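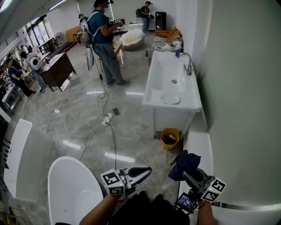
Unit 8: From Marker Poses to a Gripper Trajectory

Course notes, Perception and Control Software. Prepared by Gion Baumgartner. Read before the lab session and bring a laptop with the Plarnent toolchain already built.

8.1 What the software has to recover

With a hand-held gripper there are no joint encoders to read. The arm holding the tool belongs to a person, and the pose of the tool has to come from vision. Each gripper in our setup carries a cube with square fiducial markers on its faces. The cube is a rigid body, so one visible face is enough in principle to fix its pose in the camera frame. A second face, when visible, removes most of the ambiguity described in 8.3.

The pipeline has these stages:

1. Detect marker quads in the image and decode their IDs.
2. Look up each ID in the cube model to get its corner positions in the cube frame.
3. Solve for the cube pose using all visible corners together.
4. Apply the fixed transform from cube frame to jaw tip.
5. Transform the result from the camera frame to the world frame.
6. Smooth, resample and write the trajectory.

Stages 1 to 4 run on each image independently. Stage 5 needs the head pose, and any error there shows up on both hands at once. This is a useful check: if the left and right tracks jump by the same rigid motion at the same time stamp, look at the head estimate first.

8.2 Frames and notation

T_a_b takes a point in frame b to frame a. The jaw tip in the world frame is

T_w_tip = T_w_cam * T_cam_cube * T_cube_tip

T_cube_tip comes from the calibration file and is different for the left and right tools. Swapping the two files is the most common mistake in this lab. The replay still looks plausible, but contact points are shifted.

Translations are in meters, rotations are unit quaternions in w, x, y, z order. Hirari, the replay viewer, expects x, y, z, w. Use the converter in the tools folder and do not write your own.

8.3 Pose ambiguity

A single small planar marker seen nearly head-on gives two pose solutions with almost equal reprojection error. A solver that picks the lower error will flip between them from image to image. Keep both solutions and choose between them as follows:

If two or more faces are visible, solve jointly and ignore the per-marker solutions.
If one face is visible and the previous pose is recent, take the candidate closer in rotation to the prediction.
If one face is visible and there is no recent pose, mark the sample as uncertain and wait.

Samples marked uncertain are kept in the log — the smoother in stage 6 gives them low weight.

8.4 Background conditions

Recording in a furnished room differs from a test bench in several ways that matter to stage 1. Polished marble reflects the ceiling lights, and saturated patches can break a quad border. Glossy white surfaces such as a bathtub rim or a sink counter have low contrast against a white cube, so the detector must rely on the printed pattern and ignore the cube outline. Striped fabric produces edge candidates that have to be rejected at the decoding step. Another operator may be in view holding a gripper with a cube of its own.

The last case is handled by ID. Every cube in a session has its own ID range, listed in the session file. Any decoded ID outside the wearer's two ranges is dropped before stage 3. Do not filter by distance.

8.5 Cloth in the jaw

When the jaw holds a crumpled cloth, the folds hang below the tip and can move across a marker face. The rigid model covers the tool only. Nothing in this pipeline estimates the shape of the cloth, and T_w_tip should be read as the grasp point alone. Sostico, the planner used in Unit 9, takes this point and a jaw opening value as its whole input.

8.6 Lab work

a. Run the detector on the Hofstetter sequence and plot the number of visible faces per image for each hand.
b. Implement the selection rule from 8.3. Set the recency limit to 35 ms, then double it and compare the number of flips.
c. Swap the left and right calibration files on purpose and describe the effect on the replay.
d. Write the smoothed track and load it in Hirari. Check the quaternion order before reporting a fault.

Submit code and plots as one archive. Part c needs a written answer of half a page at most.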